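Packing Hall Automation, Vesico Site
Progress report to the Bistanov Fund
Period covered: July to October

1. Where we are

The grant pays for two automated packing cells and for the retraining of the staff who work next to them. The first cell has been in daily use on the small parts line since August. The second is installed and wired but has not yet been signed off for use with people nearby. We expect that to happen in the next reporting period.

The small parts line packs hinges, brackets and fittings into cartons for the Olex catalogue. Before the cell went in, each carton was filled and closed by hand. The cell now handles 1425 cartons on a normal day shift. The rest, mostly mixed orders and anything with loose screws, still go to the hand benches.

2. What has changed for staff

There are 13 people on the packing team, the same number as at the start of the project. Nobody has been moved off the team against their wishes and no hours have been cut. That was a condition of the grant and remains our position for its full length.

The jobs themselves have changed a good deal. Two people per shift now look after the cell. They load part trays, clear jams, and teach the machine new items when the catalogue changes. The others work the hand benches and goods-out. We rotate every week, with the change on Monday, after staff told us that a full month at the cell was too long. The cell is less tiring on the wrists and shoulders, but several people find it dull when it is running well and stressful when it is not.

The noise at the nearest bench was a complaint from the first week. We moved that bench to the other side of the aisle and fitted a quieter air valve. Complaints have dropped but not stopped.

Break times were also an issue. In the early weeks people were staying behind to nurse the cell through a batch. The rule is now that the cell is paused at break if there is no cover. This costs us some output and we think it is right.

3. Training

All members of the team have done the basic course, which covers safe stopping, restarting and clearing jams. Six have gone on to the second course, in which they teach the cell to pick new items. This is done by demonstration. The operator picks up the item with a hand-held gripper and places it where it should go, and repeats this until there are enough good examples for Du Plessis, our supplier, to build the new routine.

We had planned for 300 demonstrations per item. For flat brackets that was plenty. For hinges, which swing open when lifted, we needed more, and the supplier has agreed to extend the work at no extra charge.

Staff who do the demonstrations have asked for it to be recognised as skilled work. We agree. A small pay supplement has been in place since September and is being met from our own budget, not from the grant.

4. Problems and delays

The second cell is six weeks behind. The floor at that end of the hall was not level and had to be ground back before the guarding could be fixed down. This was our fault, as it should have been picked up in the first survey.

The other problem is wear on the foam pads of the hand-held grippers. Bracket edges are sharp and the foam tears, usually at the upper corner first and then in pieces along the lower part. A worn pad grips unevenly, and demonstrations made with one are not much use. 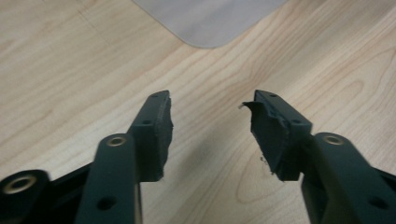 Operators now check both fingers at the start of each session and again after lunch. If the foam has lifted or pieces are missing, the pad is changed before any more work is done, and crumbs are wiped off the table. Spare pads are kept in the drawer under the teaching bench. We are also trying a denser foam on one gripper, though operators say it is harder to feel when a part is slipping.

5. Spending

Spending is within budget overall. The floor repair was not in the original plan and cost more than 4000 pounds. We have covered it by putting off the second set of part trays, and we are not asking for additional funds. Training costs are slightly under, as the last two places on the second course have been moved to the next period.

6. Next period

- Safety sign-off and first live shifts on the second cell
- Last two places on the second training course
- Decision on pad material for the hand-held grippers
- Second round of staff interviews, held in work time, with the results shared with the team before they are sent to the Fund
- Trial of mixed orders on the first cell, on the late shift only

We would welcome a visit once the second cell is running. Any time after 10 in the morning suits the team best, when the early loading is finished.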